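Operations › Staff Q&A › Automation

The packing line changeover: your questions
Posted 17 February 2026 by Gladys Mussa

Got a stack of these after the last all-hands and I promised to write them up before the next shift change. Quick answers. If yours isn't in here, it's either in the leave policy already or I'm still waiting on Dralus.

Is anyone losing their job over this?

No. In writing, from Gitau Koech, and there's a copy on the board by the time clock. The Swai line takes over box sorting on the small parts side starting in April. The 11 people on that side now stay on payroll at the same rate or better. What you do all day will change though, and I'm not going to pretend it won't.

So what will we be doing?

Three kinds of work. Teaching — you do the task by hand with the grippers, over and over, and the arms learn from the recordings. Checking, so watching the line and pulling whatever it gets wrong. And the odd stuff it can't do, of which there is plenty. Most of you will rotate. If you really want to stay on one thing, tell your lead.

What is a teaching session like?
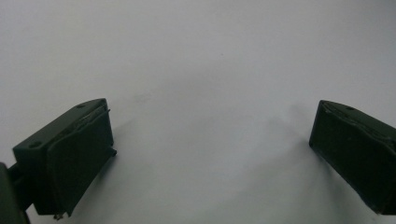

Slow, the first couple of days. You hold one gripper in each hand and do the job the way you'd do it anyway, only you have to think about where the jaws are. People come in squeezing way too hard. Every take starts with the fingers open like that, well apart, and nothing in them, and you go from there. Get the start wrong and the take gets tossed. Don't sweat it, everyone's first batch is half garbage, mine included.

How many takes do you want from us?

Target is 40 a session. That's a target, not a quota, and nobody is getting written up for 35. We have 1,998 good ones so far for the divider boxes. Pumero says the software wants more variety now, not more volume, so expect to be told to do it left handed, or slower, or from the other side of the table.

My wrists hurt after. Is that normal?

It's common and it's not OK. Stop and tell your lead, same day. We cut sessions down and put a break in the middle becuase of this. If you need a different grip size ask for it, we have them. An injury report is an injury report, doesn't matter that the thing you were holding doesn't weigh much.

Will the recordings be used to rate us?

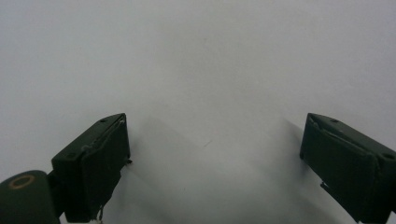
Gitau Koech says no, that recordings go to Pumero for training the arms and nowhere else, and that he would shut the sessions down before he let anybody turn them into a speed chart. I asked him to put that one in writing too. He's doing it this week. Until the paper is up, your name isn't attached to any file, just a session number.

Can I say no to being recorded?

Yes. You'll go on checking or on the hand line instead. Same pay. Say so before the session, please, not in the middle of one, I have to find somebody to cover.

Do we get paid extra for teaching it our jobs?

Fair question and I got it from more people than any other. There's a one time payment of $300 after you finish the training block, in your regular check. Some of you think that's low. I passed it on. No change yet, I'll post it here if there is.

Who do I tell if a gripper is acting up?

Your lead first, then the Gotex number taped inside the supply cabinet. Don't fix it yourself, even if you could. Write down what it did.
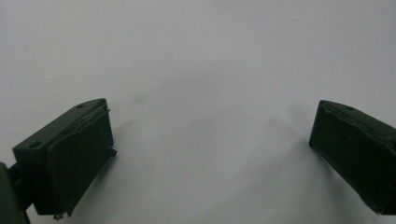

Gripper fingers, jaws open.

Check yours before you start. Pads seated, fingers closing evenly, cable not wrapped around your arm. Anything loose, swap it out and tag it.

Why the divider boxes first?

Because they're annoying. Light, they slide, and you can see right through them, which the cameras don't love. Dralus figured if the arms could learn those, the cardboard ones would be easy. Jury is still out.
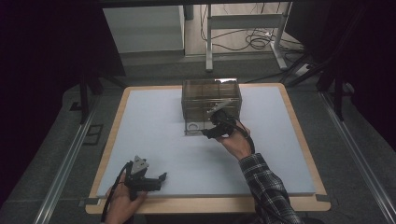 So that's the order: divider boxes now, cardboard after, bags last or maybe never. If bags never happen then the bag table stays exactly how it is, four stools, radio and all.

What if it doesn't work?

Then we go back to how we did it. The hand line isn't being taken apart until the new one has run a full month without somebody babysitting it. The benches stay put, so please stop asking to take them home.

When is the next round of sign ups?

Sheet goes up next week outside the break room. Both shifts. Nights get first pick this time, days had it last time and I heard about it plenty.

Tags: automation, training, pay and hours

Questions: see Gladys Mussa, operations office | © 2026 Staff use only | Back to top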